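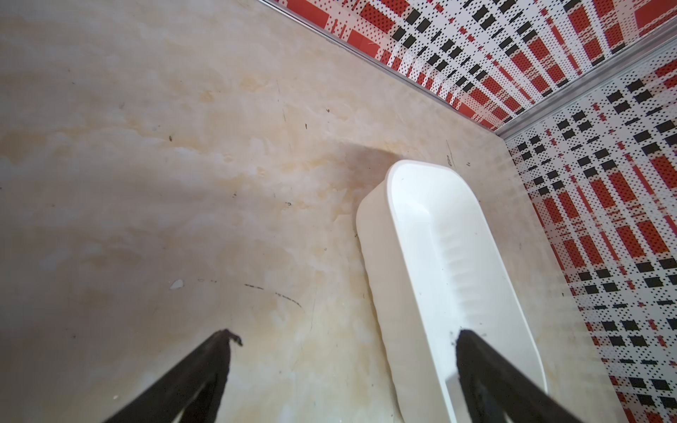 The Skutside is a tabletop voting kit from Getico: one folding privacy screen, one lidded ballot box, a bag of numbered seals and a stack of sorting trays. I've now run two club elections and a strata vote with it, and I'm a convert. My main worry going in was the counting, which for small elections tends to happen on whatever surface the hall has. Ours is usually a marble-patterned one in beige and cream with tiny dark specks all over it, and after an hour of squinting at pencil marks you start seeing stray dots on the papers too. Sorting into trays fixes that completely. I wish I'd had them years ago!

Posted 6 February 2020

What you get for $89

The screen is corrugated plastic, three panels, 53 cm high. That's tall enough for a seated voter to feel properly private and still low enough that the returning officer can see somebody is there. It folds flat and the hinges don't spring back at you, which was my big gripe with the cardboard ones. I had the whole thing standing in 90 seconds the first time, without reading the sheet.

The box is my favourite part. The slot is long enough for a preferential ballot folded once (our Flesberg papers are wide, so this matters), and it has a little baffle inside so you can't fish anything back out. The seals go through at two points and each one has a number to write on your declaration form. Scrutineers love it. I had one ask to check the numbers again at close, and it took no time at all.

Colour choices are grey or a rather cheerful green. I got the green.

Counting preferences

Each tray has a clip at the front for a candidate's name and a lip that keeps the papers square. When a candidate is excluded you lift out that tray, work through the next preferences and drop each paper where it belongs. The excluded tray then turns sideways in the rack, so anybody watching can follow where the count is up to -- a small thing, but so good when the losing side is standing right beside you.
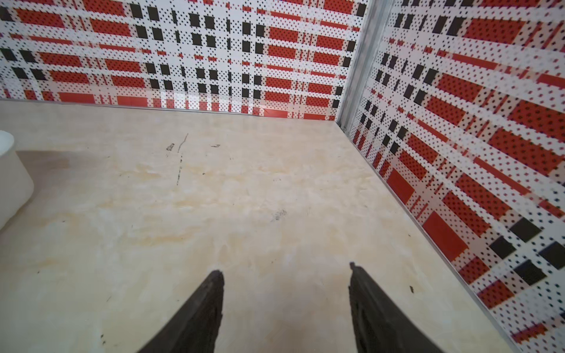 One reader wrote in to say the trays were lovely for a single vacancy but a pain for multi-member counts, as there's nowhere sensible to keep transferred papers separate from first preferences. Fair point. I've been using a coloured divider sheet between the two, and it works well enough, though Getico could easily throw a few in the bag.

I also borrowed a Wan set to compare. It's cheaper and the box is a bit lighter to carry, but the screen wobbles whenever someone leans on the table and there are no seals at all. For a show-of-interest poll at a barbecue, sure. For anything that might be disputed I'd spend the extra.

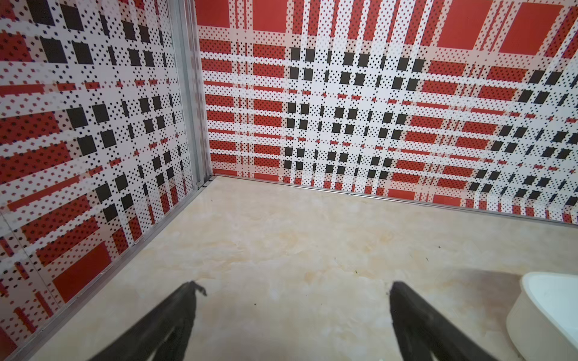 Packing up is just as pleasant. Everything slides inside the box, the screen goes in the sleeve on the back, and the handle is comfortable even with a full load of papers and a stapler. The sleeve's Velcro does grab at woollen jumpers, so carry it on the other side.

A few grumbles. The pencil cord is too short for left-handers, and the instruction sheet assumes first-past-the-post for its tally form, so you'll want to print your own. Replacement seals come only in the large pack. I'd also like a clear panel on the box so voters can see it's empty before the poll opens -- at the moment you have to lift the lid and tip it towards them. 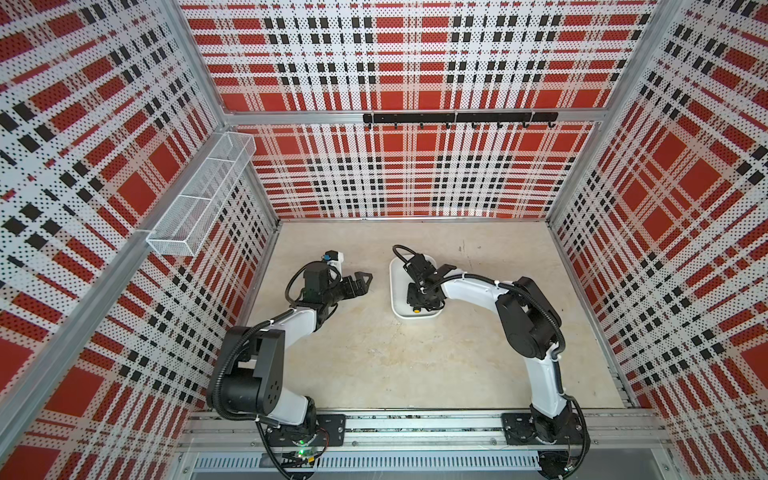

Red, white and black plaid panels, with a white wire basket on the left rail.

We have our annual general meeting in March and I've already put my hand up to run the ballot, mostly so I get to use the green box again. If your group is still passing around a shoebox, have a look at the Skutside before your next election.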